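Prusmont Brick Club Opens Entries for Custom Set Show

Fans of all ages may enter their own building-brick designs; free building hall returns
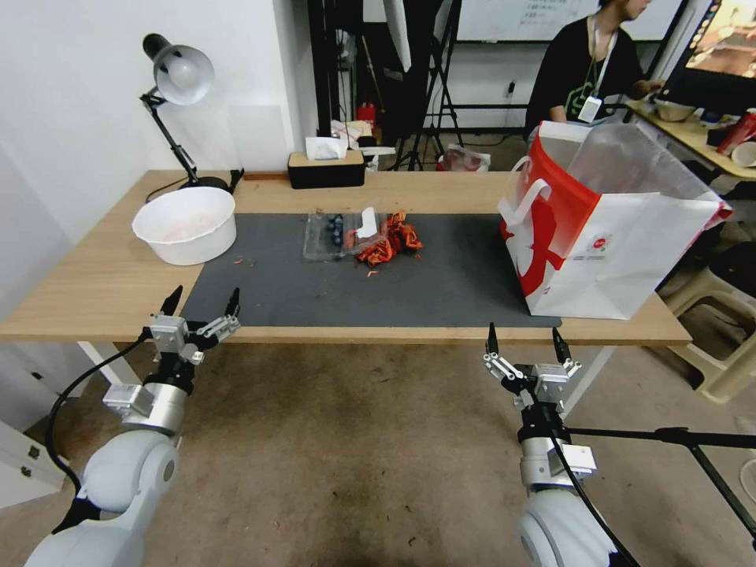 PRUSMONT — The Prusmont Brick Club will hold its custom set show at the Vorbridge Community Hall in May, with 60 display places open to builders of any age. Entries can be anything made from plastic building bricks, as long as the builder came up with the design. Vehicles, houses, train stations, ships and space bases have all been shown before. Each entry gets its own display place, and models should be built to stand on a flat surface. A light wooden table with a dark gray mat across the top makes a good background for most colors of brick, and the club suggests something similar for entry photos. Builders who work mainly in dark gray or black may want a paler surface.

The show has three classes. The first is for sets of up to 500 pieces and is meant for younger builders and anyone entering for the first time. The second is for larger sets. The third is for town buildings that can be joined to other entries along a shared street, and it has its own rules on sidewalk height and road width. Those rules are two pages long and are sent out with the entry form.

Last year's show had 1,202 visitors over two days. The largest model was a working harbor crane built by a father and his two daughters from Bedoya, and the smallest entry was a mailbox.

"People worry that their set isn't big enough or that they don't have the right parts," said Wendelin Auer, who runs the show for the club. "Most of the good ones I've seen started with a handful of odd pieces somebody wanted to use up. My own first entry was a bakery with a brown roof, and it only had a brown roof because I was out of red."

Builders may use parts from any set, new or old, and from any maker. Parts may not be painted, cut or glued in the first two classes. Stickers are allowed, including homemade ones. In the town class, glue may be used on trees and street lamps only. Sets copied from printed instructions will not be accepted, but a builder may start from a boxed set and change it. In that case the entry card should say which set was used and what was changed.

Each entry needs a card with the builder's name, the name of the set and a short note on how it was made. Builders who have drawn up their own instructions or made a box for the set are welcome to show those too. A separate ribbon is given for the best box.

The judges look at the design first, then at how well the model holds together. They may pick up a model if the builder agrees. Visitors will also vote for a favorite, and the result is read out at 4 p.m. on the last day. Models must stay on display until then.

A free building hall will be open next to the show both days. The club is bringing bins of sorted bricks, baseplates and wheels, and children can build whatever they like. Finished models stay in the hall and are taken apart in the evening. Children under eight need an adult with them.

The swap corner is also back. Visitors can bring spare parts in clear bags and trade them with other builders. No money changes hands in the swap corner. Sellers with old sets, minifigures or loose parts should ask for a table in the sales room, which has its own form.

New this year is a short class on drawing instructions for a custom set, taught by members of the Vernska Builders' Circle. It covers how to break a model into steps, how to show parts that are hidden from the front, and how to make a parts list by hand or on a computer. The class runs at 11 a.m. on both days. Builders should bring a model of 69 pieces or fewer — anything bigger takes too long to draw in the time allowed. Paper and pencils are supplied.

Entry forms are available at the Prusmont public library and from the club by mail. There is no fee to enter. Places are given out in the order forms arrive, and a builder may enter up to two models. Models can be dropped off at the hall's side door the evening before the show opens, between 5 and 8 p.m. Large models in sections may be put together on site, and builders who need extra time should say so on the form.

About the Prusmont Brick Club

The Prusmont Brick Club is a hobby group for adults and children who build with plastic bricks. It meets once a month at the Vorbridge Community Hall. Members work on their own models and on a shared town layout that is shown at local fairs. New members can come to a meeting before joining.

Media contact: Wendelin Auer, Prusmont Brick Club

© Prusmont Brick Club. All rights reserved. | Contact | Back to top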